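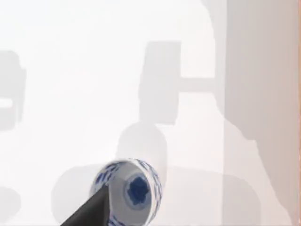
About Sernia

Sernia is a small evening school for people who would like to speak Finnish, or who married someone who does and have run out of ways to nod. We teach grown-ups. Most of them have jobs, several have toddlers, and all of them have been told by a cousin that Finnish can't be learned. We have met the cousin. He took one semester of Spanish.

How we got started

Raimo Vainio opened the school above a shoe repair shop with a secondhand blackboard and four students, one of whom thought she had signed up for finishing school. She stayed for three years and now writes very stern letters to her in-laws in Turku. The shoe repair shop has since closed, which improved the smell and did away with our only source of walk-in traffic.

Siiri Karppinen joined the following winter and threw out the textbook. Its first dialogue was between two men discussing a tractor license. Her replacement starts with ordering coffee, moves on to complaining about the coffee, and gets to the past tense by the end of May if everyone does the homework. Everyone does not do the homework.

The present rooms

We moved to our current address when the old stairs became a topic of conversation with the city. There are two classrooms, a coat rack of real character and a kitchen where the coffee is made too strong on purpose.

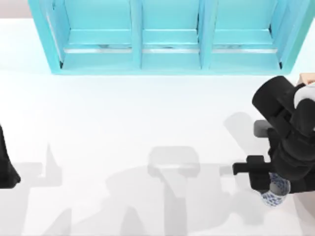

Three compartments, several shades of turquoise.

Classes are capped at 31 across the whole evening, a limit set by the fire marshal and later adopted by us as a teaching philosophy. Beginners meet in the front room. The back room belongs to the advanced group, who have reached the stage of correcting each other's vowels and should be approached with care.

Who teaches here

Raimo still takes the beginners. He speaks slowly and waits a long time for an answer - longer than most Americans can stand - and people learn a surprising amount just to end the silence.

Siiri has the intermediate group and all fifteen cases, which she introduces one at a time, like relatives.

Gebremedhin Asfaw learned Finnish as an adult in Oulu and runs the pronunciation workshop. He is the only one of us who remembers what was hard about it, so his workshop has a waiting list.

Simin Talebi handles enrollment, schedules and refunds. Please read the refund policy before writing to her. She wrote it, and she will know.

What we believe, more or less

Our method is talking. You will talk in the first class, badly, and you will go on talking badly for some time. We don't give grades. We do give dictation, and there have been complaints.

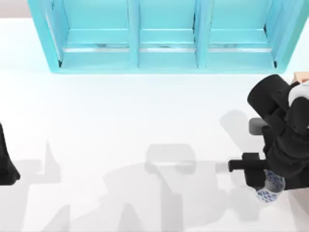
We also don't promise fluency in 40 days, or in any other number of days that would fit on a poster. A student who comes twice a week and reads a little at home can usually hold a dull conversation by the end of the first year. Dull conversations are underrated. They make up most of what anyone says in any language, and in Finland a good one about the weather can carry you through an entire funeral.

Visiting

You are welcome to sit in on one class for free before signing up. Write to Simin first and tell her whether you know any Finnish already. "Sauna" counts, but only just. The door is on the side of the building and sticks in damp weather, so push low and with your shoulder.

Page last updated 7 June 2024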